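About Skaton

Can a machine do the chores yet? Mostly no, and we get paid to say so.

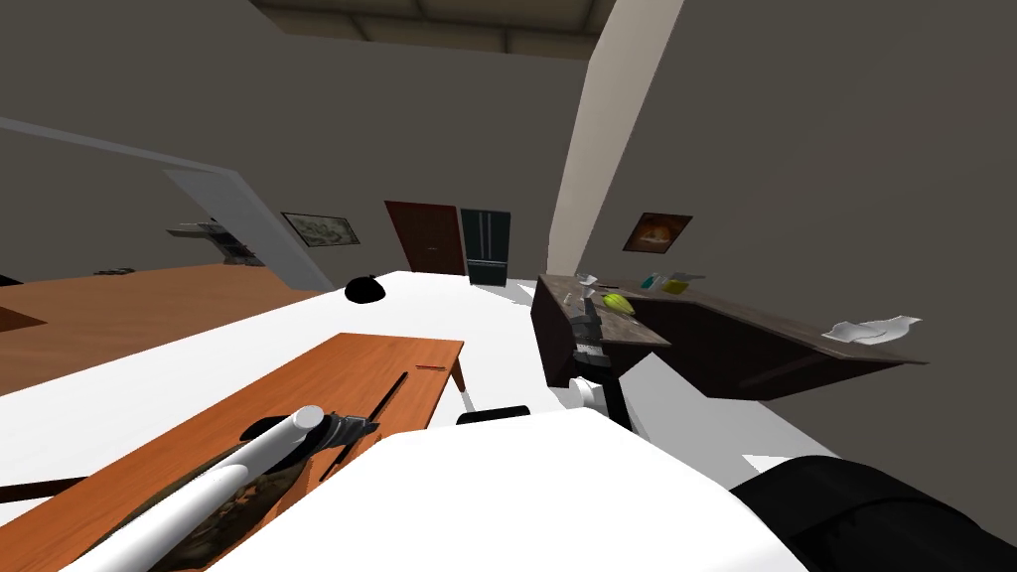

We started Skaton in Ternport after one too many sales videos in which a robot folded a towel and the clip ended before the second towel. Buyers for hotels, care homes and small shops kept asking us whether any of it was real. We now test household and shop-floor robots for them, first in simulation and then in our own workshop, and we write up what went wrong along with what went right.

Simulation comes first because it is cheap. A simulated kitchen costs us an afternoon, and a robot can fail in it all night without breaking a dish. We don't trust it very far. Cloth is the usual trouble: it bunches and slides in ways the software only half gets, and a policy that looks fine on screen may grab nothing but air at a real table. A good score there earns a robot a visit to the workshop and no more.

Our standard chore list is called Pralberg. It has 32 jobs, from clearing a counter to restocking a low shelf, and each one is run 50 times with no resets and no helpful nudge from an engineer. If someone has to step in, that run is a fail. Vendors often ask us to bend that rule. We have lost work over it.

The shop-floor version, Dursun, has 36 jobs and is harsher on speed. Slow but correct is still a cost when a person is standing there waiting.

We take no commission from robot makers and own no stock in them. Reports run long, and clients get the full video of every failed run. A short version of Pralberg is free on request to any buyer with fewer than 250 employees.

Page last updated 10/7/26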